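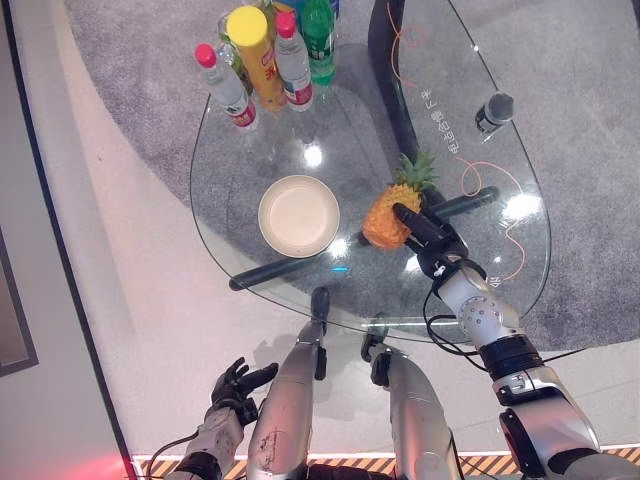 **Ticket 1346 — nightly stock export from Dusstead arrives empty**
Opened by: Alfie Kettle
Priority: normal
Status: closed

The Loleck export job finishes without an error, but the CSV on the Grorcombe share has a header row and no data. First seen on Tuesday. The other depots are fine.
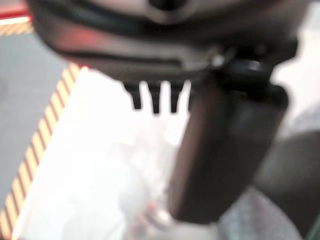
**09:40** Ran the job by hand with the same account. Same result, run time under 30 seconds. A normal run takes several minutes.

**10:15** Ran the query directly on the database server (Yeo). It returns some 4000 rows, so the data is there. Permissions unchanged.

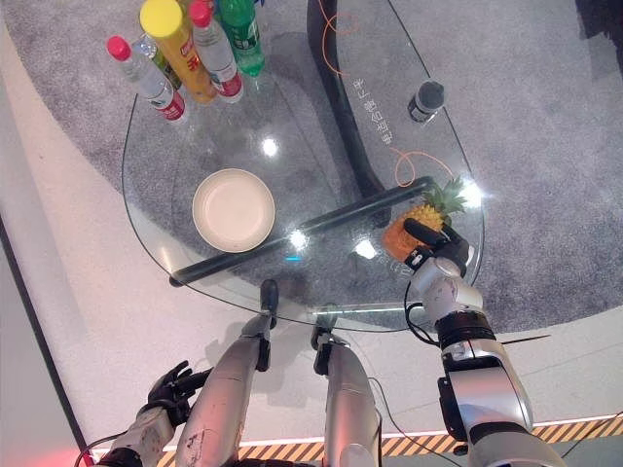
**11:05** Compared the job settings with the Grorcombe copy. The Dusstead job has a date filter in the form MM/DD, and the server expects DD/MM. The filter was asking for a month that doesn't exist, and Loleck treats that as "no rows" — no warning in the log at any level.

**11:20** Set the regional format on the service account back to UK. Restarted the scheduler.

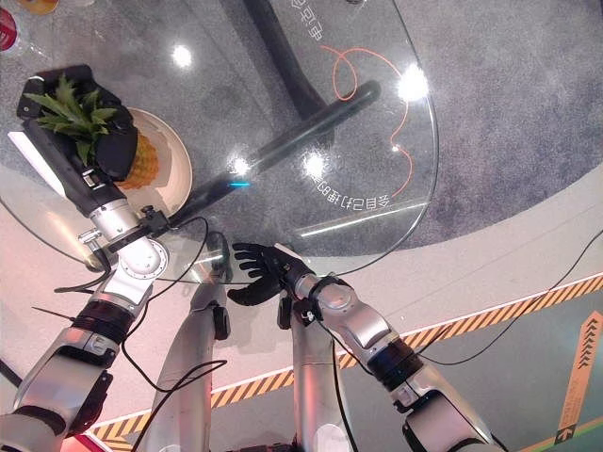 **11:50** Manual run complete, row count matches the query. Missing files re-exported and copied to the share.

Still open: who changed the format. Raised separately.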